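4.2 Comparing two arm cameras in the simulator

Do this section before fitting either gripper. You need the Lukau controller running and the red-walled test room loaded.

1. Open the camera list and select the wide view.
2. Turn the base until the table is on the left and the open glazed door is near the middle of the picture.
3. Save the view as position 2. 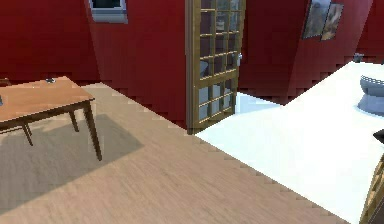

4. Set the render scale to 40 and save again under the same name. Stepped edges along the floor line are normal at low settings and do not affect the arm.
5. Switch to the narrow view and raise the wrist until a lower corner of the window shows against the wall.

Note: the Nilness driver limits the picture width to 728. The Kristiansen driver has no limit, so set it by hand or the two cameras cannot be compared. 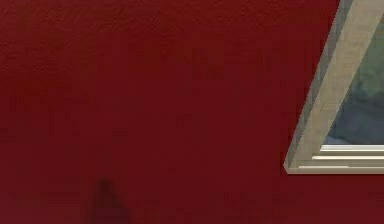 Tadeo Villalba adds that plain wall gives the tracker very little to hold on to, and that he would keep the sill in view for the whole test.

6. Run the tracking test on each camera and write down both drift values.

Caution: stop the arm before changing drivers. Error 13 means the old driver is still loaded.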